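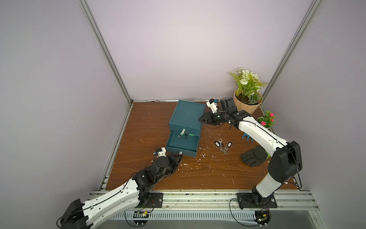
Handout 5: Small Storage at Home and the Habit of the Fixed Place

Course: Order in Small Rooms, evening group
Teacher: Rainer Lindemann

1. What we discuss today

In the last meeting we spoke about wardrobes and big shelves. Today we go to the other end of the scale, to the box with one drawer, the kind of box which stands on a hall table and holds keys. Many students think such a box is too small for a whole lesson. In my opinion it is the best place to begin, for the results come quickly and you need no money.

Please keep this handout together with handout 4, where the words "open storage" and "closed storage" are explained. I use them again without explaining them a second time.

2. The key drawer

A drawer for keys should be so easy that a tired person with a shopping bag can use it. In the first picture the drawer of the teal box is pulled open and the keys lie inside. One has a bright green fob, and there is also a small tag in white and green. These are small things, but colors like this help the eye very much. A dark key in a dark drawer is difficult to find in the evening.

Please note also the small white pull tab at the front of the drawer. If your drawer has no handle, you can make such a tab yourself from a strip of strong tape, folded double. Leave enough of it standing out so that two fingers can hold it.

Rules for the key drawer:

- Only keys which are used every week. The key of the cellar in Sedmont, where you go once in summer, lives somewhere else.
- Every key has a fob or a tag.
- No coins, no receipts, no batteries.
- Spare keys are not kept in the same drawer as the first keys.

The third rule is the one which is broken in almost every household. When I visited my sister in Wulton I opened her key drawer and found a candle, two screws and a ticket for the tram. The keys were in her coat.

3. Labels on the tags

Write on the tag what the key is for, but never the full address. "Bicycle" is good. "Garage" is good. The street name and the house number together are not good, in case the keys are lost outside.

Use a pencil or a pen which does not smear. Paper tags become soft after one winter in a pocket, so plastic tags are better for keys that travel. For keys which stay at home, paper is enough.

4. The closed box

The same box can do a second job. With its upper section and its lower drawer it has two zones, and you should decide which zone is for which person or which purpose. In my home in Nolte the drawer is for daily things and the upper part of our box is for things which leave the house soon, for example a letter or a library card. Other families do it in the opposite way and this works too. Only the mixing does not work.

Before you buy a box, measure the table. Take the depth of the box and add the length of the open drawer. Many people forget the open drawer. My own box was 14 centimeters deep in the shop, so I thought, and at home I noticed that I had measured without the drawer pulled out. It stood on the window sill for a year.
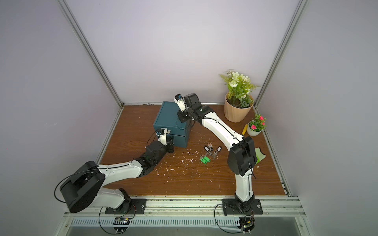
5. Closing the drawer

The second half of the habit is the closing. A drawer which stays open collects dust and post, and sooner or later somebody catches a sleeve on it. Push at the middle of the front face with a flat hand. If you push at a corner, a light box turns on the table and the drawer goes in crooked.

If the box slides away when you push it, put a thin piece of rubber mat under it. If the drawer is stiff, take it out fully, wipe the rails with a dry cloth and rub a little candle wax on them. Do not use cooking oil. It becomes sticky and then the drawer is worse than before.

6. The surface under the box

Lift the box once a week and wipe under it. Crumbs and small white bits of paper are easy to see on a brown wood-grain board, and they like to gather near the front of a box, where the hands come and go. Wipe along the grain, and go into the line where the board meets the wall with an old toothbrush.

7. Homework

a) Empty one small drawer at home completely. Put the contents on a towel.
b) Return only the things which belong there. For the rest, find a place or give it away.
c) Put a fob or a tag on each key.
d) Use the drawer until our next meeting and write down each time when you put the keys in another place. Write also where. This is not a test and I do not collect the papers.

For reading: the chapter "Entrance and Hall" in the Skornano booklet, page 177. The copies are in the gray folder near the door. Please return them after the lesson.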